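Section 4: Your First Restroom Task

By now you should have both Lovunis hand grippers charged, paired and sitting in their cradle with a steady light on each. If one of them is still blinking, go back to Section 3 and re-pair it. I've tried skipping ahead with a blinking gripper and all I got was a recording with one hand in it, so please don't copy me!

We're going to record a toilet paper task, which I like as a first job because a roll is light, it's hard to break, and you'll know right away if your grip is off. Set aside 30 minutes. You'll get faster.

What you need

Both grippers, the head strap, a roll of toilet paper, and a wall holder you can reach without stretching. A partner is nice to have for the first run (mine was Wumpini Nyarko, who is very patient) but you can do all of this alone.

4.1 Check the fingers and markers

1. Hold each gripper up and squeeze the trigger slowly, all the way in and all the way out. The fingers should open into a clean V and come back together without a click.

2. Look at the pads. If you see lint or paper dust, brush it off with the soft brush from the accessory pouch. No water, no spray cleaner.

3. Wipe the marker cube on top with a dry cloth. It has to be clean on every side, and if a corner of the pattern is peeling, swap the cube before you record anything.

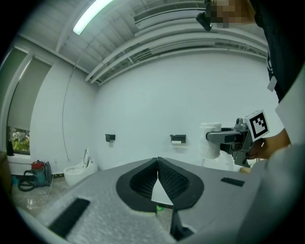

4. Open the Flomix app and tap Hands. You want to see two green bars. I usually give the grippers a little wave at this point, partly to watch the bars move and partly because it's fun.

5. Set the grip limit to 5. The app starts you at 9, and that's fine for bottles and boxes but way too much for a paper roll. Mine came out looking like a bow tie.

Note: The grip limit goes back to 9 every time you close the app. I've asked for this to be changed (twice!) and for now you just have to remember it.

4.2 Get the room ready

6. Walk the path you plan to take, without the grippers on. Move cords and boxes out of your way if you can, and if you can't, at least know where they are. You'll be looking at your hands a lot once you start.

Caution: Never stand on a power strip or let a cord loop around your foot while recording. Stop the take first, then sort out the cord.

7. Turn on the lights and leave them alone for the whole take. Opening a blind halfway through will confuse the tracking for a few seconds.

4.3 Record the take

8. Tap Start, then hold both grippers out in front of you until you hear two beeps.

9. Pick up the roll with your right gripper. Go in straight, close slowly, and stop squeezing as soon as the roll holds. Keep your left gripper up where the head camera can see it, even if it has nothing to do yet.

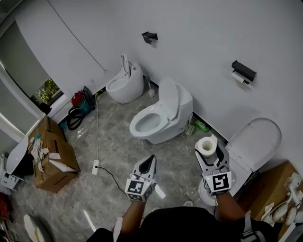 10. Bring the roll to the holder at a normal walking pace. There's no prize for speed here, and jerky moves are the main reason takes get rejected.

11. Seat the roll, open the fingers fully, and back your hand away before you lower it.

12. Hold still for one more beep and tap Stop. If the app shows "Take saved," you're good. If it shows code 470, the markers were out of view too long, so raise your hands a bit higher and go again from step 8.

Note: Dropped the roll? Keep recording, pick it up and carry on. You can tag the drop later in the Review tab, and I'll go over tags in Section 5.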